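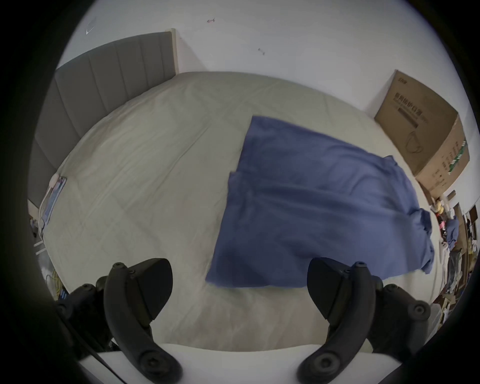 Visit report: Uvimo textile finishing works, Gurura
April 17, 2024

The Uvimo works stands on the river side of Gurura, behind the rail yard, and finishes flat cotton goods for hotels and for the retail trade. Fitted sheets make up the largest share of the output. Visitors are admitted twice a year, in January and in spring, in groups of 12. The tour lasts two hours and covers the finishing hall, the cutting room, the sewing floor and the test room. The dye house is closed to visitors.

Cloth arrives already woven from the Mussa mill, on rolls, and is inspected over a lit table before anything else is done to it. Faults are marked at the selvage with a colored thread. The inspector does not cut them out at this stage. The cutting room reads the threads later and lays out its panels to avoid them, and short lengths go to pillowcases.

Finishing starts with singeing, in which the cloth runs quickly past a row of gas flames to burn off loose fiber. Desizing, scouring and bleaching follow. These run as one continuous line and can be viewed only from the walkway, where the noise makes the guide hard to hear. I missed most of the explanation of the scouring bath and cannot report the temperatures.

The stenter was the best part of the visit. Pins grip the cloth at both edges and carry it through a heated chamber at a set width. Overfeed is adjusted at the entry, so that the cloth goes in slightly slack along its length and gives up part of its shrinkage before it is sewn. A fitted sheet has less tolerance for shrinkage than a flat one. If the length comes up short after washing, the corners ride up off the mattress, and the customer blames the elastic.

Cutting is done in stacks with a straight knife. Each corner is notched out as a square, and the depth of the notch sets the depth of the pocket. Uvimo cuts two pocket depths as standard and makes others to order. On the sewing floor the corner seam is closed first, then the elastic is fed into the hem under tension. The hotel grade has elastic around the full perimeter. The retail grade has it at the ends only.

The test room holds a row of washing machines, a tumble dryer, a light cabinet for color fastness and a tensile tester. Shrinkage is measured between inked marks after six wash cycles. Samples are dried flat and conditioned overnight before measurement. A pilling tester made by Ostado was out of service on the day, with its cover off.

Questions were taken in the canteen. Most concerned thread count. The guide's position was that yarn quality and finish have more effect on wear than a high count, and that some counts on retail packaging include each ply of a plied yarn separately. No figures were handed out.

Practical notes. Closed shoes are required and ear plugs are issued at the gate. The stairs to the walkway are steep, and there is no elevator. The seconds shop next to the parking lot takes cash only and closes before the afternoon tour ends.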